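Clemero review: four months with a streaming box made for K-drama people

I should say up front that I watch a lot of Korean dramas. A lot. My evenings from dinner to bedtime are more or less spoken for, and I have opinions about subtitle fonts. So when a streaming box turned up that promised to be built for people like me, with a drama calendar and a subtitle setting for every mood, I ordered it the same night.

It's called the Clemero, it's made by a company called Zirent, and it has been plugged into my TV since December. I've now finished 197 episodes on it (it keeps a running total, which I find both wonderful and a little alarming), so I think I've given it a fair shake.

Setup

Pretty painless. You plug it in, you hook it up to your wifi, you sign in to whatever services you already pay for. The box doesn't come with any shows of its own, and the website could be a lot clearer about that. What it does is gather everything in one place, so if a series is on one service for the first half and moves to another for the second (why do they do this to us?), you just press play and it sorts it out. The first time that worked I did a small cheer on the couch.

The one annoying bit was typing passwords with the remote. My longest one took three tries. There's a phone app that's supposed to help, but it logged me out twice and I gave up on it.

The calendar

This is the reason to buy it! You tell it which dramas you're following and it puts every new episode on a weekly page, in your own time zone, with a little bell if the broadcast gets pushed back for a ball game or a holiday special. I used to keep all this in a notebook. I'd get it wrong constantly, and then I'd open a fan page on a Monday morning and have the big kiss spoiled before coffee.

It also tells you how many episodes a show will have, and whether it's been extended. I followed one family saga that was supposed to end at 80 and ran to 84, and the Clemero had the new number before my usual fan forum did. (The extra four were not needed. The grandmother's secret bakery plot could have stayed secret.)

Subtitles

Good, with some grumbling. You can change the size, the color, the background and how high up they sit, and it remembers your choices across every service I use. That last part alone has saved me so much fiddling. There's a double mode too, with Korean on top and English underneath, and I love it for picking up words. I can now tell when someone has switched to casual speech, and let me tell you, it makes the confession scenes hit a whole lot harder.

My grumble is the timing. On older shows the lines sometimes show up a beat early, so you read the punchline before the actor gets there. You can nudge it by hand, but you have to do it all over again with every episode. Please fix this, Zirent. I have been watching a lovely old historical romance this way and it's like sitting next to somebody who's already seen it.

Also, song lyrics. Half the time they're translated and half the time you just get a music note. I want my sad lyrics during the sad umbrella walk!

Sound and picture

Fine! I'm not a picture-quality person. Faces look like faces, night scenes aren't muddy, and the palace costumes are gorgeous. There's a setting called Duman that brings voices forward and pushes the background music down, and at first I thought I'd never use it because I'm there for the music. But for courtroom shows and anything with whispering on rooftops, it helps. I leave it on low.

The recommendations

Hmm. It's a mixed bag. The home screen has a row of picks, and the first week it gave me nothing but zombie shows because I'd watched one. After a month or so it calmed down. It led me to a quiet little series about two sisters running a seaside boarding house, with a lead actress I'd never noticed before, and I've since gone back and watched everything she's done. So I can't be too mad at it.

What I'd skip is the popularity chart. It ranks the dramas and the cast by how much people are talking about them, and it's fun for about 4 days, and then you realize it's the same three handsome faces at the top every week no matter what's airing. A supporting actor can be acting his heart out in a cable thriller and he won't get near it.

Speed and crashes

For the first two months it was quick. Then there was an update, and since then the calendar takes a few seconds to open and now and then the whole thing freezes on the opening credits. Pulling the plug fixes it. Customer service answered me within a day and told me to clear the saved artwork, and that did help some.
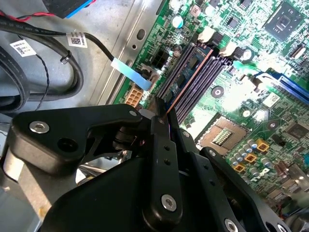

A comment under my first-impressions post, from Allow: mine froze all the time as well until I took the finished shows off my list, I had 3,620 episodes marked as watched from importing my old log and the calendar was choking on them, now it opens right away and I haven't missed a finale since.

I tried it and moved my finished shows to the archive, and yes, the calendar is faster. It still froze on me once last week, right at a cliffhanger, of course. Thanks, Allow! And I thought my own number was high.

The remote

Small, light, and forever down the side of the couch. The buttons are nice and clicky. There's one for skipping back ten seconds that I use constantly, mostly for wrist grabs and meaningful glances. I do wish it lit up, as I watch in the dark and keep hitting the home button when I'm after pause.

Should you get one?

If you follow one or two dramas a year, no, save your money and use the apps on your TV. If you've got several going at once on different services and you care about catching them the night they drop, then yes, I think you'll like it. I'd knock off a star for the subtitle timing and half of one for the freezing. Three and a half out of five from me, and I'll bump it up if the next update sorts out those early punchlines.

I've got the finale of the boarding house show saved for tonight, and the tissues are already on the coffee table.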